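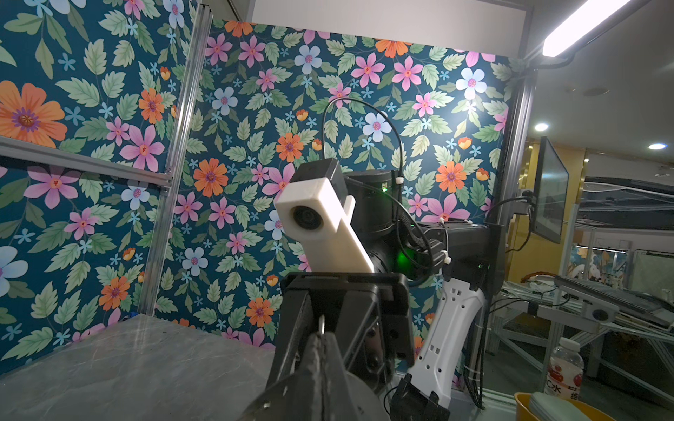 Green lights on an arm's joint motors, behind a white camera housing.

Ayman Boutros audits electricity use in small commercial buildings for Skuvel, and he starts every job with the same chart: demand between midnight and 5 a.m. The line is supposed to be low and flat. In Flandstead, where he has spent most of the past year, it is usually flat.

"People look at the daytime peak, and I understand that, it's the part of the bill with a name," he says. "The overnight number gets multiplied by every hour of the year. A steady 600 watts is 5,256 kilowatt-hours. I write that on the first page of the report."

His method is slow. He clamps a logger on each branch circuit, leaves it for two weeks, and reads the panel schedule only afterward. Panel schedules, in his view, are historical documents. A breaker marked "sign" may feed a water heater, two bathroom fans and an outlet in the hall.

The Talpur building, a former print shop divided into offices, had 20 circuits in use. Boutros found most of the night load on two of them. One fed a recirculation pump with no timer. The other fed a dry-type transformer left over from the printing days, energized and connected to almost nothing.

"A transformer has core losses whether or not you draw from it," he says. "It was warm to the hand. The owner thought that closet was just a warm closet."

Disconnecting it took an electrician one morning. The pump got a timer and a return-temperature sensor, and the tenants were asked to report slow hot water. There was one report, from the unit farthest from the heater, and the schedule was moved up by half an hour. Savings over the first billing year came to 1329 kilowatt-hours on the pump circuit alone. Boutros will not quote a total for the building -- a tenant moved out in July, and he has not corrected for it.

He is cautious about plug-in meters. Many read poorly at low power factor, he says, and the small power supplies in an office are where that matters. For those he uses the Nonomov, a bench instrument, and measures a sample.

Asked what an owner could do without an auditor, he suggests reading the utility meter at closing time and again at opening, then dividing by the hours between.

"Do it for a week and write it down on paper," he says. "Then start opening closets."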